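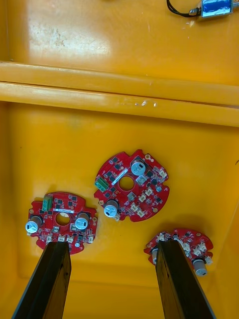 Red circular circuit boards in a yellow bin, seen from the robot's wrist camera. Photo: Keralden

Filed under: Automation & Robotics

2 min read

Researchers at Keralden have published a method that lets a robot arm decide which of several loose circuit boards to pick up first, using only a small camera mounted at its wrist.

The method, called Rollholm, was released on 11 Aug 2022. It scores each possible grip by how likely the fingers are to touch a neighboring board or press on a raised part such as a capacitor or terminal block. The arm then goes for the grip with the lowest score and looks again before the next pick.

In tests on round boards in shallow bins, the robot made 167 picks and dropped or bumped a board in 12 of them. An earlier version, which chose the board nearest the camera, had 31 such errors over the same number of picks.

"Glare was the hard part," said Vangelis Chatzigeorgiou, who led the work. "A shiny bin floor can look a lot like a metal part. We trained on those views until the system stopped reaching for them."

The method still has trouble when one board covers most of another – in those cases it stops and asks for help. It also runs slowly, taking three seconds to choose each grip.

Sketel, a parts recycling firm that paid for part of the study, plans to try the system on a sorting line in November.

Related
Vlachopoulos opens second test hall for robot arms
Sketel to expand board recycling
Teaching grippers to handle soft cables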